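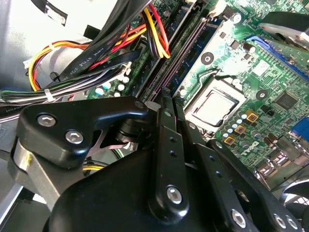 The inside of a desktop computer, with power supply wires looped across the case near the memory slots.

Old desktops get second run at Foulkes repair shop

A repair shop on Foulkes Street is taking in used desktop computers again this January and plans to pass up to 1,000 of them on to homes and small clubs before the summer.

The shop, Serka, cleared 2,330 machines last year. Most came from offices that were replacing everything at once, and many had only small faults. Loose cables, dead fans and failing drives were the usual ones, said Gregor Aitken, who runs the workbench.

"People see a computer that won't start and think it's finished," Aitken said. "Often we take the side off, reseat the memory and it comes right up."

Each desktop is opened, cleaned and checked before anything is replaced. Cables are looked over along their full length and tied back where they sit near a fan. Memory is tested in every slot — a step that takes longer than the rest put together. Drives are wiped, and any that fail the wipe are shredded at the Risa recycling yard.

Machines past saving are stripped for parts. Power supplies that test well go on a shelf for later repairs, and boards go to Risa with the metal cases.

A finished desktop costs $175 with a keyboard and mouse. Buyers who bring in a working desktop of their own get $30 off. Laptops and printers are not part of the program.

Drop-off is at the rear door on Mudetti Lane, open from 9 a.m. until 4 p.m. Owners should copy any files they want to keep before handing a computer over. Power cords are welcome — the shop is short of them.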